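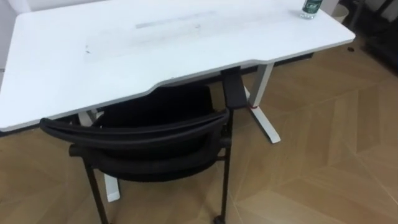 What's the quickest way to tell two robot hands apart? Give them both the same dull household job, over and over, and watch where the fingers end up.

That was the advice I got from Elfriede Lenz before I'd even got my coat off. She runs hand and arm trials at Wunduva, on the second floor of an old seed warehouse in Flostville, and she has spent most of May on chairs. Moving them, I mean. Pulling one out from a desk, pushing it back in, turning it a bit and starting again.

I'd expected to be shown something with eggs. "Everybody asks about eggs," she said. "Eggs are easy to talk about! A chair has wheels or it has feet, it's heavier at one end than you think, and the bit you want to hold is a thin curved rail. I learn more from a chair in a morning."

The two hands on trial are called the Didine and the Lindgren. The Didine is the lighter of the pair and closes quickly. The Lindgren is slower, with a softer pad on the fingertips, and Elfriede admits she went in rooting for it. Each hand gets the same set of pulls with the same controller settings, and every pull is scored on a sheet that she still fills in by pencil (she showed me the rubber, worn down to a nub).

By the time I visited they had logged 226 pulls. The Didine had slipped off the rail 22 times and the Lindgren 19, and I said, rather grandly, that this sounded like a win for the Lindgren.

"It sounds like a draw to me," she said. "Ask me what the slips were like." So I did. The Didine tends to let go early, at first contact, when nothing much has moved yet. The Lindgren hangs on and then lets go halfway through, with the chair already on its way and the robot's weight behind it. She'd take the early ones any day.
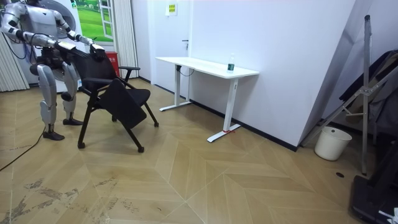

Both hands on the backrest, with the knees slightly bent.

We got on to arms after that, and here she became really animated — there was a lot of drawing on the back of my notebook. Her view is that people blame the hand for things the elbow did. If the arm comes in too low, the fingers meet the rail at a bad angle and any hand will look clumsy. She'd lost a whole week to this early on, convinced that the Didine's thumb was faulty, and had even boxed it up to send back.

"Then I raised the approach by the width of my own thumb and it was fine," she said. "I had to unpack it again. I was so cross."

I asked whether two arms were always better than one. She pulled a face. With two hands on the chair you get a straighter pull, she told me, but both arms have to agree about how fast they're going, and if one lags the chair twists. A single hand is more forgiving in that way, though it asks more of the grip. She scores them separately and won't add the totals together, however often her boss asks for one nice round number.

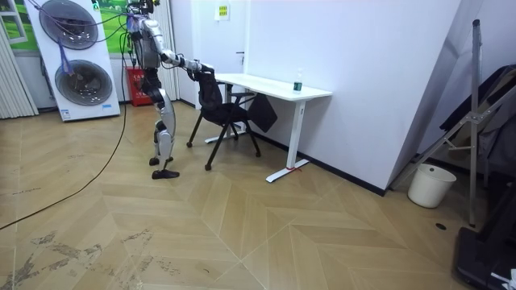 One arm out to the chair, the other kind of pull on Elfriede's score sheet.

Cameras were the part I'd been dreading, as I know nothing about them, but she kept it simple. A view from the robot's own head is good for finding the chair. A fixed view from the side is what she wants afterwards, when she's trying to work out why a pull went wrong, as it shows the back and the legs as well as the hand. "Half my answers are in the feet," she said. If she could only keep one she'd keep the side view, and she knows the software people down the corridor would disagree with her loudly.

So which hand would she buy? I asked it three different ways and got three different shrugs. The Didine for chairs, probably. The Lindgren for anything with a handle you can get your fingers right round, like a drawer or a jug. She wants to try the Lindgren's pads on the Didine's fingers, too, and has already asked both makers for drawings. One has replied. She wouldn't tell me which.

Next on her list are doors, starting with lever handles, and she's asked me back to watch.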